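원목 식탁에 오일 먹였는데 끈적거려요 ㅠㅠ

작성자 Gifty Frimpong
2020년 1월 11일

급해서 막 씁니다. 중고로 산 원목 식탁, 예전 코팅 벗기고 오일 발랐어요. Sumari 하드오일 500ml짜리. 설명서엔 얇게 두 번이라고 돼 있는데 색이 안 먹는 것 같아서 네 번 발랐습니다. 손바닥 대면 쩍 붙었다 떨어지는 느낌. 냄새도 아직 심하고요.

질문은 이거예요.
- 그냥 기다리면 마르나요?
- 다 벗겨내고 다시 해야 되나요?
- 벗긴다면 사포 몇 방부터?

제가 원하는 톤은 딱 이런 갈색인데 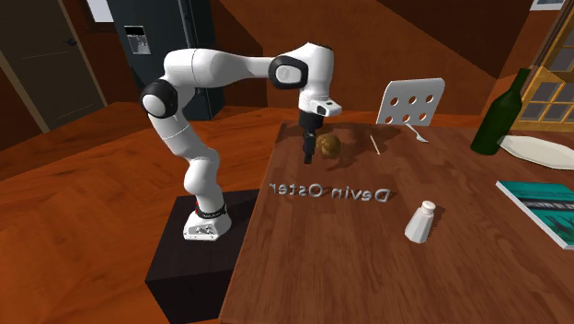
원하는 갈색 톤 참고용

지금은 이것보다 훨씬 누렇고 번들거립니다. 무광이 좋은데... 다음주에 손님 와서 그 전에 밥은 먹을수 있어야 해요. 답변 부탁드려요!!

답변 3개

Ruairi Yule
너무 많이 발랐네요. 오일은 나무가 먹을 만큼만 먹고 나머지는 위에 떠서 껌처럼 굳어요. 기다린다고 해결 안 됨. 저는 같은 상황에서 이렇게 했습니다.

먼저 미네랄 스피릿을 천에 묻혀서 결 방향으로 닦기. 창문 열고요. 천이 금방 누래지니까 자주 갈아주세요. 끈적임이 거의 없어지면 하루 말리고, 220방으로 가볍게. 힘주지 마세요. 먼지 닦고 오일 아주 얇게 한번, 15분 뒤 마른 천으로 싹 닦아내기. 이 닦아내기를 안 하셔서 생긴 문제 같아요.

그리고 오일 묻은 천은 뭉쳐서 쓰레기통에 넣지 마세요. 저절로 열나서 불 납니다. 물에 적셔서 펴서 말린 다음 버리세요. 진짜로요.

색은 오일만으론 한계 있어요. 더 붉게 가고 싶으면 착색 오일을 따로 써야 되고, 같은 오일도 나무마다 다르게 나옵니다. 붉은 쪽이면 이정도 느낌. 판마다 색이 달라서 이어진 데가 티나는 것도 감안하시고요. 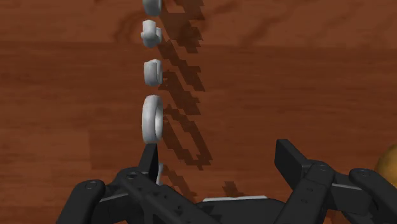 Beathag Drummond
착색 오일은 꼭 식탁 밑면에 먼저 발라보세요. 저는 안 해보고 상판에 바로 발랐다가 얼룩져서 80방으로 처음부터 다시 갈았어요. 이틀 날림. 그리고 누런 건 오일 종류 탓일수도 있어요. 아마인유 들어간 건 원래 노랗게 갑니다. 통 뒤에 성분 보세요.

Calum Buchanan
그냥 식탁보 까세요 ㅋㅋ 손님은 모름

댓글

Gifty Frimpong
스피릿으로 닦는중인데 천이 완전 누래요. 끈적임은 반쯤 줄었습니다. 손 안 닿는 구석은 칫솔로 해도 되나요? 천은 적셔서 베란다에 널어놨어요. 식탁보는... 마르기 전에 깔면 붙을것 같은데요

Ruairi Yule
칫솔 괜찮아요. 식탁보는 완전히 마른 다음에. 급하면 선풍기 틀어놓으세요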